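Care of Drinks Bottles and Cups in Shared Kitchens

Household guidance, Prernilance Residential Services

This page sets out the recommended way of using, cleaning and storing reusable drinks bottles and plastic cups in the kitchens at Lener and Halonen. It applies to all residents and to kitchen staff. The same advice may be followed at home.

Residents are asked to read the sections on washing and drying before a bottle is used for the first time. Most complaints received about stale water or an unpleasant smell concern bottles that were closed while still damp, and these can be avoided with very little effort.

Preparing a place to pour

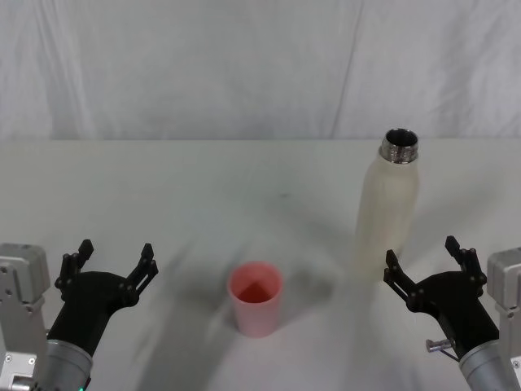 Drinks should be poured at a table or worktop that has been wiped down and cleared of papers, chargers and food packaging. Allow the surface to dry before anything is set upon it. A good working arrangement is to place the cup towards the middle, with the uncapped bottle behind it and to one side, as with the pink tumbler and the cream bottle on the white table. The cup is then well away from the edge, and the bottle may be lifted without passing over other people's belongings. A light-coloured surface has the further advantage that drips are noticed and wiped up promptly.

Caps should be placed upside down on a clean saucer and never directly on the worktop. Where several residents are pouring at the same time, each cap should be kept beside its own bottle. Caps of different makes look alike but seldom fit one another, and a cap forced onto the wrong thread will leak in a bag.

Cups that are wider at the rim than at the base are easy to fill but are also easily knocked over when empty. Keep sleeves, bag straps and trailing cloths clear of them.

Cleaning the neck and the outside

The neck of a metal bottle requires more attention than the body. Residue from tea, squash and milk collects between the ridges of the screw thread, where an ordinary sponge does not reach. Use a small, soft brush kept for the purpose, with warm water and a little washing-up liquid, and work round the thread in the direction in which the cap turns. Rinse under running water until no suds remain.

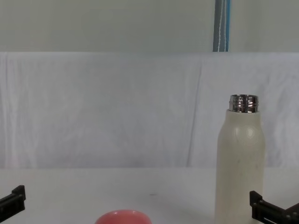
Page last changed: 30 November 2018

Pale matte finishes show marks readily. Grey smudges and small specks of the kind visible on the body of the cream bottle should first be treated with a damp cloth and a drop of washing-up liquid. If a mark remains, apply a paste of bicarbonate of soda and water, leave it for 8 minutes, and wipe it away with a clean cloth. Test the paste on the underside beforehand. Scouring pads and cream cleaners must not be used on painted or coated bottles, as they leave shiny patches that cannot be put right.

Insulated bottles should be washed by hand unless the maker's leaflet states otherwise. They should not be left to soak in the sink. Water may find its way into the seam at the base and remain there for a considerable time.

Plastic cups may be washed with other dishes but should be rinsed separately if they have held anything oily. Cups with cracked rims are to be thrown away.

Pouring without spills

Hold the bottle around the middle of the body, where the weight is best balanced. Bring the mouth over the cup before tilting, and then tip slowly. A narrow-necked bottle tipped too quickly will gulp as air enters, and the drink will leave in bursts. Keep the mouth just above the rim without allowing the two to touch, particularly where cups are shared out among a group.
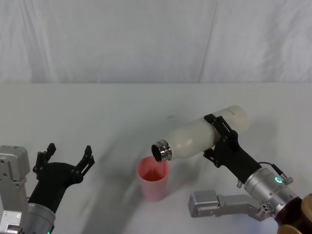

Hacer Güneş wrote to us in March to say that she had followed this advice for some time and still found drips running down the outside of her bottle after every cup. Her remedy was to give the bottle a slight turn of the wrist while bringing it upright, and to touch the neck with a folded cloth before setting it down. She added that the habit had saved the wooden table in her kitchen from a good many rings. We have tried the method and are pleased to recommend it.

Hot drinks require additional care. Stand the cup on the table and do not hold it while pouring. Plastic cups should be used for hot drinks only where they are marked as suitable. Fill to no more than two thirds.

Drying and storage

After washing, shake out the loose water and stand the bottle upside down on a rack until the outside is dry. It may then be turned upright and left open overnight so that the inside can air. The cap and its rubber seal should be taken apart where possible and dried separately. 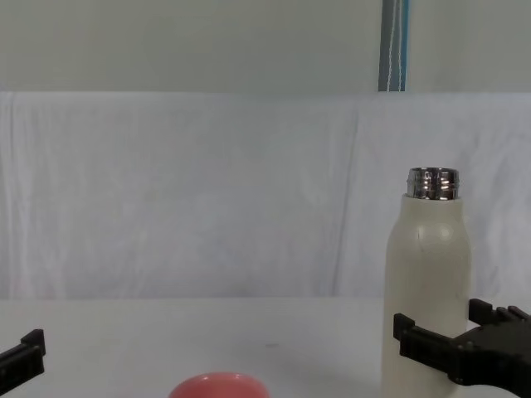 Bottle standing upright with the cap off and the threaded neck exposed.

Bottles are to be stored open, with caps kept in the shallow drawer below. At Lener the shelf for this purpose is in cupboard 67, and at Halonen it is beside the door to the Piltano room. Bottles should carry the owner's name on a removable label placed near the base. Unlabelled bottles are held for 8 days and are then passed on.

Replacement seals and bottle brushes may be requested at the service desk, extension 117.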